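Notes for the evening talk at Pukdale library – household waste, what goes where
Speaker: Ainhoa Herrero
Slot is 40 minutes with questions. Keep the slides off until the second section.

## Opening (5 minutes)

Thank the library. Mention the restrooms are past the periodicals.

I worked on the sorting floor at the Stirkano plant for 16 years, first on the line and then in the office that writes the leaflets. So I've pulled the wrong things off the belt, and I've also written the leaflets people don't read. Both jobs come into tonight.

Ask for hands: who has stood over the trash with something in their hand and not known? Wait for it. Then ask what the thing was. Take two or three answers and write them on the flip chart. Come back to them at the end.

Say what the talk covers: the three streams we have in Pukdale, the items that cause trouble, and how to set up a kitchen so the sorting takes no thought. It doesn't cover yard waste. There's a separate sheet for that by the door.

## The three streams

SLIDE 1 – the town chart

Go slowly here. Half the room will have moved from somewhere with different rules, and the old rules stick.

- Blue cart: paper, flattened cardboard, metal cans, bottles and jugs with a neck.
- Green cart: food scraps, coffee grounds, paper towels with food on them.
- Gray cart: everything left over.

The phrase "with a neck" matters. Our plant sorts plastic by shape before anything else. A detergent jug goes through fine. A clear clamshell from strawberries doesn't, whatever number is stamped on the bottom. People always ask about the number. The number tells you the resin. It doesn't tell you that a plant near you can sort it or that somebody wants to buy it afterward.

If someone says their sister's town takes clamshells: yes, it probably does. Different plant, different contract. Move on or we'll be here all night.

## Film and wrappers

This is the longest section. It's also where I get the most mail.

Start with the belt story. When I was on the line we stopped once or twice a shift to cut film off the screens. The screens are rows of spinning discs, and a grocery bag wraps around the shaft like hair around a vacuum brush. Two people climb in with knives after the power is locked out. The rest of the line stands and waits. Everything on the tipping floor piles up meanwhile.

Then the categories:

Stretchy film, clean and dry – bread bags, produce bags, the wrap from a case of paper towels. The drop-off barrel at Christodoulou's market takes these. It's inside, by the carts. Never in the blue cart.

Crinkly wrappers – candy, chips, granola bars, instant noodles. Gray cart. Most of these are several layers stuck together, often plastic with a very thin coat of metal, and the layers can't be pulled apart at our plant.
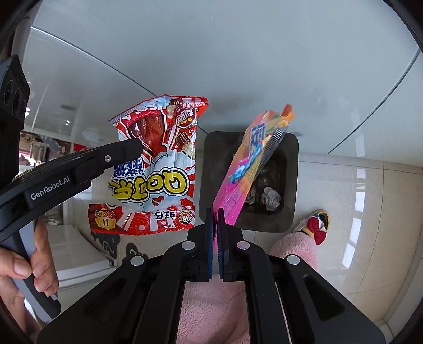 The scrunch test is handy for anything you can't place. Squeeze it in your fist and let go. If it springs back open, treat it as a wrapper. If it stays in a ball, it may be foil, and clean foil goes in the blue cart once the ball is as big as your fist. Small bits fall through the screens with the broken glass.

Stretch test for the others: push your thumb into it. If it stretches, it's a candidate for the market barrel. If it tears or crackles, gray cart.

Have the bag of samples on the table for this part. Pass the bread bag and the chip bag around so people can try both tests. Collect them again before the break – last time I lost the foil.

Likely question: "Isn't it better to put it in the blue cart just in case?" No. Explain that a wrong item costs money twice, once to pull it out and once to haul it to the landfill, where it was going anyway. Don't scold. Most people who do this mean well, and I did it myself before I had the job.

## Things that hide in other things

SLIDE 2 – the list

- Batteries inside greeting cards and kids' shoes. These start fires. Say that twice.
- Pizza boxes. Tear off the greasy half for the green cart, and the clean lid goes in blue.
- Paper cups. They have a plastic lining. Gray.
- Receipts. Gray.
- Bagged recyclables. The crew on the line can't see into a tied bag and doesn't have time to open it, so the whole bag gets pulled. Dump it out loose and reuse the bag.

Batteries go to the hardware counter at Serkus. Tape the ends first. They'll take loose household cells, tool batteries and old phones. They won't take car batteries.

If there's time, tell the one about the bowling ball. If not, skip to the kitchen.

## Setting up the kitchen

People expect a shopping list here. I don't have one. What worked in my house was moving things, and I didn't buy anything.

Put the trash and the recycling side by side. If one is under the sink and the other is out in the garage, the one under the sink gets everything. I had mine split like that for years, and I was writing the leaflets at the time.

Keep the food scrap pail where you chop. Mine sits on the counter to the left of the board, and it goes out every evening after dinner. In summer I keep the fish and chicken scraps in the freezer until the night before pickup.

Hang a bag on a hook for the stretchy film. When it's full, it goes to the market with the grocery list.

Tape the town chart inside the cabinet door at eye height. Guests and babysitters will look at it. Teenagers might.

Rinsing: a quick swish is enough. Jars don't have to be shiny. Peanut butter is the hard one. Scrape it, put in some warm water, put the lid on, shake, and leave it until the next time you do dishes.

## Handout and questions

We printed 500 of the charts in October and they're on the table by the door. Take one for a neighbor. The large-print version is underneath.

Go back to the flip chart and answer each item people called out at the start. If I don't know one, say so and take down an email address.

Questions that came up at the last talk:

- Caps on or off? On, screwed tight.
- Shredded paper? Green cart, in a paper bag with the top folded over.
- Wrapping paper? If it's plain paper, blue. Glitter or foil, gray.
- Do the trucks mix it all together? One truck has two compartments, and from the sidewalk it looks like a single load. They're emptied separately.

Stop 5 minutes before closing so staff can stack the chairs. Take the extension cord home, it's mine.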